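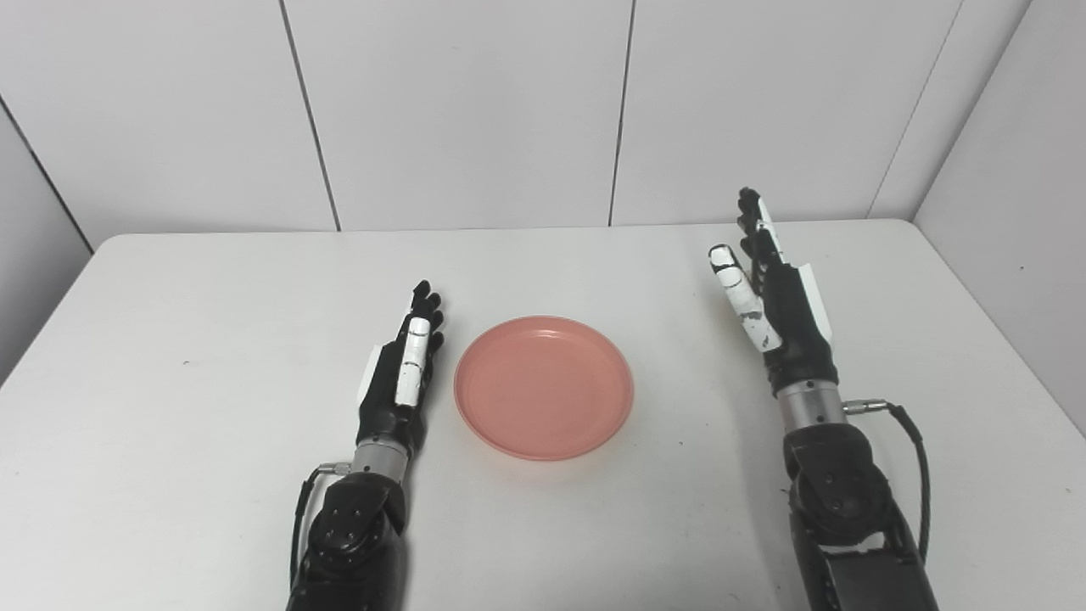
Plastic plate, salmon pink, empty.

October, Friday, started writing 4 p.m.

Stain trial, Okex additive vs. our plain resin. Second attempt. The first was thrown out because the tomato paste came from different cans and I didn't write down which went where.

What Grastura say in the leaflet: plates molded with Okex "resist food staining for over 600 wash cycles." What they don't say: which food, how long it sits, what detergent, what temperature, or what they'd call a stain. I asked Dennis Mohamedi to get the test report out of them. He got a nicer leaflet. Same number, bigger type, a photo of a salad.

So we test it ourselves, in a small way, and try not to fool ourselves.

Setup

20 plates, all the Merano shape, all off the same tool. Half with Okex at the dose Grastura recommend, half without. Naomi Mabula marked the undersides with a scratch code and kept the key in her desk. I don't know which are which while I'm grading. Last time I did know, and looking back at my grades I don't trust a single one.

All in the off-white. Rugemalira want the pinks and corals for their cafeteria order, and Dennis argued for testing in those, as that is what the customer is buying. I said no for now. A red stain on a pinkish plate is hard to see, which makes everything look good, additive or no additive. I have a suspicion that a fair part of Grastura's 600 was earned on dark or warm colors. No evidence for that. Writing it down so that I can be embarrassed later if it's wrong.

Stains: tomato paste, turmeric in sunflower oil, strong black tea, beet juice. One stain to a plate, spread inside a ring so the area is the same. Left overnight under a loose cover. Spare plates in each half got water only and went through everything else, so we can tell yellowing from the wash apart from yellowing from the food.

The oil matters. Tea sits on top and mostly comes off. Turmeric in oil goes in. If an additive does anything worth paying for, it ought to show there, and if it doesn't show there I don't much care what it does with tea.

Washing

The old undercounter machine, normal program, supermarket tablet. Five cycles between gradings. Plates go back to different slots each time, drawn from a cup, because the back left corner of the bottom rack gets hardly any spray. We all know about that corner and we all keep putting plates in it.

Note for whoever reads this: the rinse aid ran out at some point during the second block. The light was on when I came in. I don't know how long it had been on. Both halves of the set were in the machine together, so it shouldn't favor either one, but it's the sort of thing that gets left out of a write-up and I'm not leaving it out.

Grading

By eye, against the gray card, next to an unstained plate, north window with the blind half down. Scale is none / trace / plain / bad. I wanted finer steps and then couldn't repeat my own grades after lunch, so back to four words.

Naomi graded separately and we didn't compare until both sheets were filled in. We disagreed on two plates, both turmeric, both between trace and plain. Left as disagreement. Averaging two words is silly.

Results before opening the key

Tea: none or trace everywhere. Useless for telling plates apart. I'd drop it from a third run.

Beet: gone after the first block. Also useless. Beet looks terrible on day one and I think that's why people like to use it in demonstrations. You pour it on, gasp, wash it off, applause.

Tomato: spread of grades from trace to plain. Something is going on, though one of the plainest had a scuff right in the ring, and scuffs hold color whatever the resin is.

Turmeric: plain or bad on all of them at the first grading, easing off a little by the second. Still yellow. Nobody eating off these would call them clean.

Water only: no change I can see.

Results after opening the key

Naomi read it out while I wrote, then we swapped and checked.

Tomato leans toward Okex. The treated plates are mostly the trace ones. The scuffed plate is untreated, and if I set it aside the lean gets smaller. I'm keeping it in the table with a mark beside it.

Turmeric shows no difference that I'd defend. The two plates we disagreed about are one of each, so even settling the argument wouldn't help.

Tea and beet, nothing.

So: a possible small effect on tomato, none visible on turmeric, at a cycle count a long way short of what the leaflet talks about. Dennis is pleased with the tomato. He points out that the cafeteria serves a lot of pasta. Fair, but they also serve curry every week, it's on the menu he forwarded me himself.

What I think could be wrong with it

Too few plates per stain. Any one odd plate moves the whole picture, as the scuffed one shows.

We don't know that the additive got in evenly. It went in at the hopper with the color and we assumed the screw would mix it. Could easily be streaks. Ask if Grastura have a way of checking that isn't "trust us." A masterbatch supplier should be able to say how to see their own product in a part.

The treated batch was molded second, with the tool fully warm. The untreated ones were first off. Surface finish changes as the tool warms up, and finish alone could give a tomato difference like the one we've got. I only thought of this on the walk to the parking lot, came back in and looked at the surfaces under the desk lamp. The treated ones do look a touch glossier to me. But I'd opened the key by then, so my opinion of gloss is worth nothing. Naomi to look with the codes taped over.

If that's the explanation, we'd get the same benefit by warming the tool properly and binning the early shots, and it would cost us a bit of scrap and no additive.

Overnight is a long time for food to sit. A cafeteria clears and washes in the same hour, or says it does. A short-contact version might show a bigger difference, or it might show none because nothing stains. Either answer would be useful to Rugemalira. Only one would be useful to Grastura.

Fresh plates. Real ones get knife marks and get stacked. I'd bet that after a term of knives the surface matters more than anything mixed into it. A scratched set belongs in the next run. Dennis thinks scratching them is unfair to the product. I said knives are not a special condition.

Side matter, smell

The treated plates had a faint sweetish smell out of the bag that the others didn't. It went after the first wash. I'd half guessed some of the codes from it before I realized what I was doing, and that's a hole in the blinding. Next time all plates get one wash before anybody grades. Ask what the smell is. It needs an answer before any of this goes near food, and the compliance sheet we have from them covers the carrier and is vague about the rest. Not ordering on the strength of that sheet.

Phone call, late afternoon

Rang Grastura's technical line. Very friendly. Asked what counted as a cycle in the 600. Was told "a standard cycle." Asked whether food was applied before each one or only once at the start. Long pause, then he'd find out. If food went on once and then the plate was washed hundreds of times, the claim says almost nothing, as the plain plates would probably look fine too by the end. If it went on every time I'll be impressed and will say so here.

Also asked whether they ran an untreated control. He'd find that out as well.

To do

- Remold both batches, tool warm for both, alternate the runs instead of doing all of one first. Bag each one separately, no scuffs.
- Prewash everything.
- Drop tea and beet. Keep tomato and turmeric. Add a plain oil plate, so we know what the oil does by itself.
- Half of each batch scratched with the steel wool block, same number of strokes, same person doing it.
- Fill the rinse aid. Write it on the door.
- Naomi keeps the key again and doesn't grade this time. Find another grader, not Dennis, he has already told Rugemalira the news about the tomato.
- Tell Rugemalira it is not news yet.
- One set in their coral after the off-white is done, graded the same way, mostly to see how much a stain can hide on it.

Plates from this run are in the gray crate under the window, codes still on. Please don't eat off them. There was a sandwich crust in there on the way out.

Left 6:15.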